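Visit report, Plovgate food trade fair
2022-11-23

I went to the trade fair at Plovgate for one day, mainly to look at small-format packaging and shelf fittings for the shop. I had not been since the April fair, which was held in the smaller hall. These are my notes for anyone who is thinking of going next time, or who wants to know whether the stands I was asked to look at are worth a phone call.

## Getting there and getting in

The shuttle from the station runs every 30 minutes and takes the long way past the freight yard. If you have a badge already, walk. It is a straight road with a sidewalk the whole way, and I passed the shuttle at the second light. Badges printed at the door meant a line that went out past the coat check. Mine was printed at home and I went in by the side entrance, where there was no line at all.

Coat check costs 2 dollars and takes cash only. There is a cash machine by the restrooms, but it was out of order all morning.

The hall map was printed with the aisle letters running in the wrong direction. Corrected copies were put out after lunch. By then I had found everything I needed by walking up and down.

## Jars and small glass

Most of the first two aisles was glass. I was looking for a jar in the size we use for mustard and chutney, with a lid that doesn't need a special tool to close in small batches.

Brosow had the best range. They sell direct with a minimum order of 200 jars, and lids are ordered separately. Their regular lid comes in plain gold, plain white and black. Printed lids have a much higher minimum, and the person at the counter was upfront that it makes no sense for a shop our size. The lead time they quoted was four weeks, longer before the holidays.

I asked about breakage in shipping. They pack in divided cartons and will credit broken pieces if you send a photo within two days of delivery. That is better than what we have now.
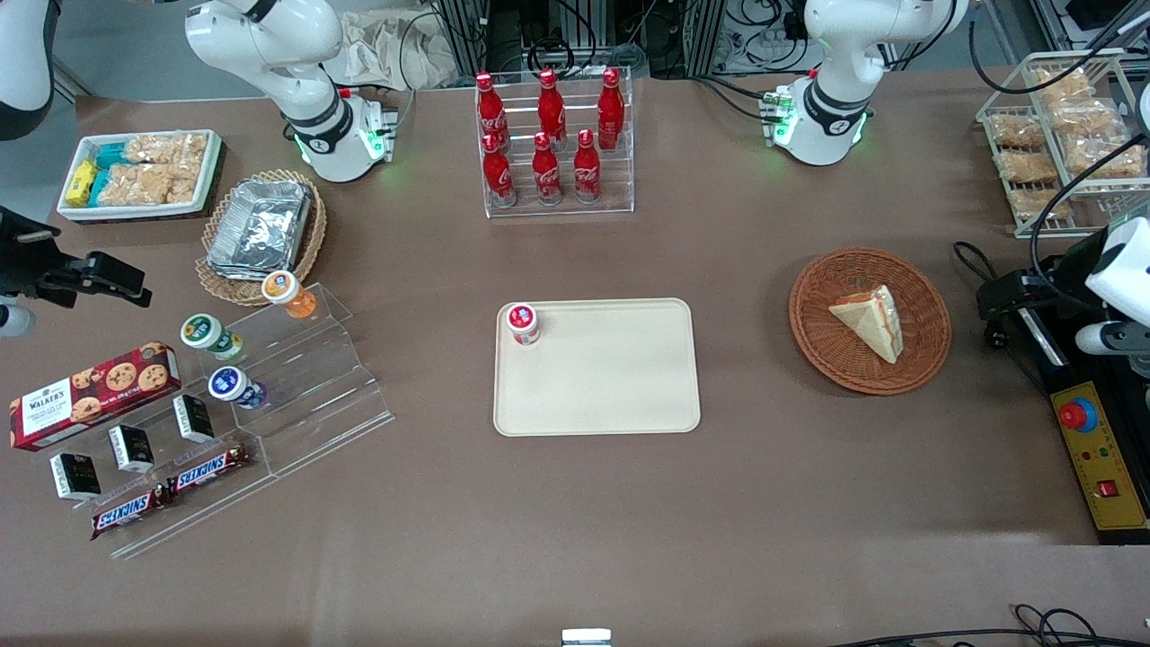 Lid color matters more than I had thought. On a crowded shelf you see the lid before you read the label, and from above it may be all you see. A white jar with a red-and-white lid, like the little one at the corner of the off-white tray, is easy to pick out against a brown table. Our own gold lids on clear glass would not do as well. I would like to try a plain white lid on the chutney and keep gold for the mustard, so that people stop picking up the wrong one and bringing it back.

Two other glass sellers were farther down the same aisle. One only deals in full pallets. The other had nice hexagonal jars, but the shoulders are narrow and our labels would wrinkle on them.

## Labels

Pidus had a short talk about label adhesives at eleven. It was better than the title suggested. The main point was that most labels that peel in a cooler were put on cold glass in a damp room, and that a different adhesive won't help much if you keep doing that. They recommend letting the jars come up to room temperature overnight before labeling. We have been labeling straight from the back room, so this is something we can change without spending anything.

They gave out sample sheets in three paper types. I have them in the office. The uncoated one feels good in the hand but picks up grease from your fingers, and I would rule it out for anything with oil in it.

## Lunch

The food court is upstairs and overpriced. There is a bakery across the road from the side entrance with soup and bread for less than half the price, and you can get back in with your badge. The coffee inside the hall is fine before noon and burnt after that.

## Shelf fittings and counter displays

Aisles F and G were fittings. Michiels had wire racks, pegboard hooks and a full wall of counter displays. I spent close to an hour there, as our counter is the part of the shop that needs the most work.

Their advice was to use steps and to put the smallest items at the front, so that nothing tall hides something short. They also said to leave gaps. A step that is filled from end to end looks like storage, and customers are slower to take the first item from it. 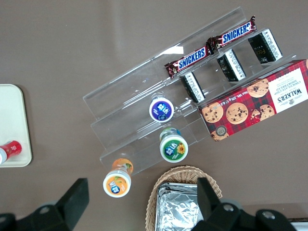

Clear plastic costs more than wire and has to be wiped down daily, but it takes up less room to the eye on a small counter. Scratches are the weak point. They told me to use a soft cloth and no glass cleaner, and to replace a stand every couple of years. The three-step size sells for about 30 dollars, with free delivery on orders over 100. Wire racks are cheaper and will last longer, but our packets slip through the gaps.

I picked up the Michiels price list and marked the two sizes that fit between the register and the window.

## To do

- Ask Brosow for a sample of the white lid.
- Move labeling to the front room and leave jars out the night before.
- Measure the counter again, including the part under the card reader.
- Order one clear stand before deciding on any more.

The next fair is in April. Print the badge at home and bring cash for the coat check.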